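May 2018

Woke up with a list in my head and by breakfast had lost half of it, so I wrote the rest on the back of the gas bill, which then went out with the recycling. Good start. What I could remember was: drawers, stamps, ring Samira.

The drawers are the trouble. When I moved into Flellwood I put all the paper in the hall chest "for now", and now has lasted since February of some year I'd sooner not work out. I took the top drawer out altogether and tipped it on the bed. Instructions for a kettle I don't own. Two sets of instructions for the one I do. A loyalty card for Vellano, where I bought one coffee and had a row about the milk. A receipt from Boutros for 33 pounds, no clue what for, the ink gone to that pale lilac. I kept it in case it turns out to matter, and that is exactly how the drawer got like this.

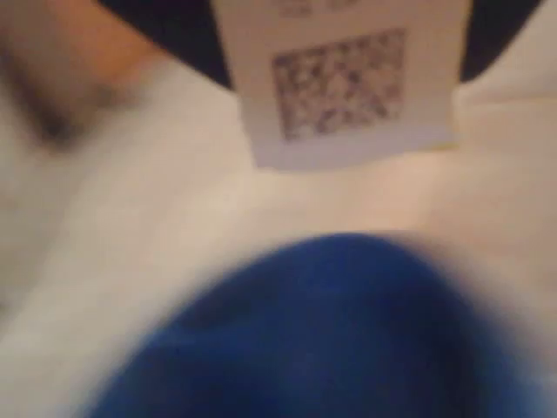

I have gone right off cards with codes on them. There was a time when a card told you something. You turned it over and it said the dentist was at ten past four, or that Mr So-and-so would be pleased to re-cover your settee. Now it's a white card with a black and white square in the middle and plenty of clean margin at the sides and below, very smart, and I am supposed to hold my phone over it like someone blessing a sandwich. I found a whole clutch of them in the drawer. One took me to a page that no longer exists. One wanted me to join Wadora and save 200 points towards something it wouldn't name. The third just made the phone think for a while and then show me the weather.

Rang Samira to complain. She said I should photograph every piece of paper I own and throw away the originals, and that she has done this herself and feels marvellous. I asked what she'd done with the photographs. Long pause. She has nearly 300 of them and can't find her car insurance.

Mireille came up at lunchtime to borrow the stepladder and stayed to pass judgement on the piles. She picked the kettle leaflet out of the bin and read me a paragraph on descaling. I have never descaled anything. I could see her storing that up for the rest of the stairwell.

By three I had a Keep pile, a Throw pile and a pile in the middle that was taller than both. Put the middle pile back in the drawer. It does shut now, if you lean.

Found the stamps, at least, in the tin with the fuses. Six of them, and one is stuck to a cough sweet.

Still haven't replied to the letter from number 113 about the hedge. Put it on top of the chest where I'll see it. Beans on toast, bath, bed with the wrong glasses on.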